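Wultoria Rokus Key Stand with Tray

By Griet Van Beek
November

There is a kind of household that knows where its keys are. I have visited such households. They also have matching towels. For everyone else, we carry the Rokus.

The Rokus is a black oval tray with a post at the back, a bar across the top of the post, and four pegs hanging down from the bar. Keys go on the pegs. Whatever was in your pocket with the keys goes in the tray. If you can hang up a coat you are already trained, and if you can't hang up a coat, well, the tray is forgiving and you can throw things at it from a short distance.

We have sold key hooks of one sort or another for 22 years, most of them the kind you screw to a wall. Customers love those until they have to find a drill. Then the hook spends a year in a drawer in its packet, next to the spare keys it was meant to hold. The Rokus stands on a table or a shelf and asks for no drill, no wall plugs, and no conversation with your landlord.

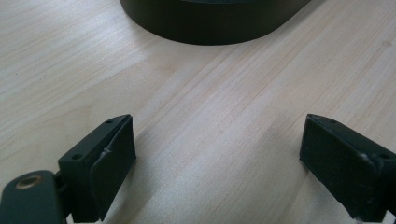
Matte black against pale wood.

About that finish. Koen Declercq, who does our buying, held out for the matte one. The sample we were first sent was glossy, and after a morning on the shop counter it looked like evidence. The matte is a better color for a thing people touch with their hands full. Dust will still show on it, as dust shows on anything black, and a dry cloth takes care of that. Skip the scouring pads. Skip the dishwasher too (we have had the phone call).

The rim is low. Some of you will write to say it should be higher, and a few of you already have. We tried a deeper tray from another maker for one season and it filled up with receipts to the depth of the rim, at which point you had a bowl of receipts with your keys hanging over it. A low rim keeps a coin from rolling off and does very little to encourage collecting. You will collect anyway. I have a foreign coin, two buttons and a dead watch battery in mine as I write.

The pegs are short and evenly spaced along the bar. One ring to a peg is what we suggest. A house key, a car key and a bike key on a single ring will hang fine. The sort of bunch carried by school janitors and my brother-in-law should go in the tray, where it can lie down.

If your keys live on a clip with a swivel hook, hang it by the ring. The hook can be persuaded over a peg as well, but then you have to unpersuade it at ten to eight in the morning with toast in your mouth. 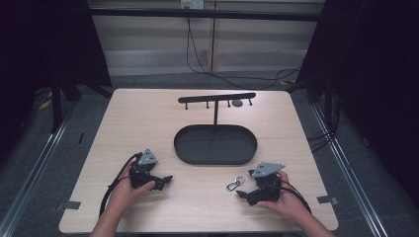
Small round things belong in the tray from the start, or they end up on the table beside it, then under the table, then in the vacuum cleaner. I would also leave a little clear space in front of the stand. You tend to come at it fast, and a vase is a poor thing to meet on the way in.

Where to put it: close to the door, but out of reach of anyone standing at the mail slot. A hall table is the usual spot. A kitchen counter works if you come in through the kitchen. On top of the fridge it will be forgotten by everyone under six feet, and the fridge hums, and the keys hum along with it.

People do buy it for other things. We know of one holding necklaces and rings, one at a potting bench with labels and twist ties, and one in an office for the keys to filing cabinets that were thrown out long ago. All of these are allowed.

Putting it together

The post goes into the tray and the bar goes onto the post. The instructions run to four pages, three of them in languages we had to look up. Tighten by hand, then stop. Koen tightened his some more and now has a display model.

Delivery and returns

In stock at the Kalilham shop and by mail. Send it back within 100 days if you don't like it, in the box it came in or one just as good. Please check the tray before you pack it. We have so far returned a wedding ring, a locker key and a baby tooth to their owners, and we charge nothing for this, though the tooth was a near thing.

Spare pegs are sold singly. They do get lost, usually by people who unscrewed one to see if it would unscrew. It will.

100 shares
4 comments

Related items

Wultoria Rokus Key Stand, tall
Issahaku Coat Rail
Issahaku Umbrella Tub
Kalilham Hall Shelf, narrow
Spare peg, black
Key tags, paper, mixed colors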